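Setting the grip force on the Waleck for cloth

Out of the box, the Waleck closes its fingers as if the shirt owes it money. Turn it down before you run anything knitted.

1. Open the Urio panel, set force to 136 and close on a fold of ribbed cloth. You want it held at the tips, with a little bunched above them.
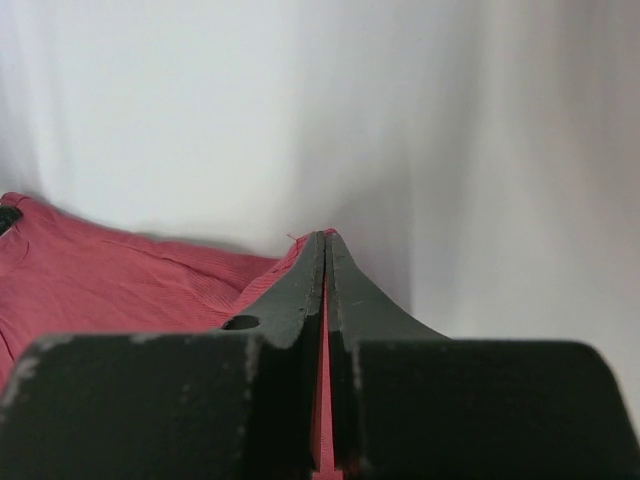 2. Lift and wait 2 seconds. If it slips, go up in small steps - small, please.

3. Check the tips for nicks. Chipped paint can wait.

Related
Re-zeroing the Rusby wrist
Grunlow feeder: the 800-cycle check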